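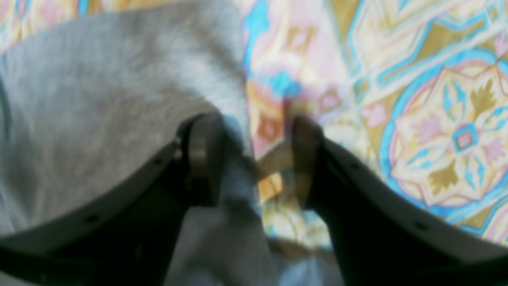
The Ovberg Folding Clothesline

The Ovberg is a clothesline for people who don't have a yard, or who have one and have let the raspberries take it. It bolts to a wall, pulls out when you need it and folds back to the depth of a paperback when you don't. We have sold it for three years and our opinion of it has gone up, mostly from watching the other models come back in boxes.

You get five lines on a steel frame. The frame is painted white and stays white on a shaded wall. On a sunny one it goes cream by the second summer, a color the manufacturer now sells separately for more money.

Fitting it

Brick or block, please. The kit comes with four anchors, a drill template printed on thin paper and a leaflet translated by someone in a hurry. Ignore step 3 in the leaflet, which has you hang the arms before the wall plate is up. Drill, plug, plate, arms, then lines. Allow an hour and a second pair of hands. If your wall is drywall, buy the Kuvmont floor rack and be happy.

Lines

The lines are PVC over a polyester core and they will sag for the first month. Tighten them with the knob on the left arm, a quarter turn at a time. Fully extended, the frame measures 865 mm from the wall, so check that your door still opens. Two customers didn't.

Bath towels hang fine folded once. King-size sheets need two lines and some patience. We wouldn't put a wet wool blanket on it, though Petro Romaniuk in our returns department has seen the results and would like you to know that people do.

Spares

Replacement line, knobs and end caps are kept in stock. The Okodau cover fits if you leave off the bottom strap. Arms are ordered in and take until they arrive.

Viewed 3,105 times
Shares: 38

Comments

marnie_p
Had ours up since March. Squeaks when you fold it. A bit of candle wax on the hinge sorted it out.

T. Iglesias
The template is wrong by a hair on the lower left hole. Measure off the plate itself.

dryside
Does the cream one come with cream knobs?

marnie_p
@dryside no, white

dryside
Of course it doesn't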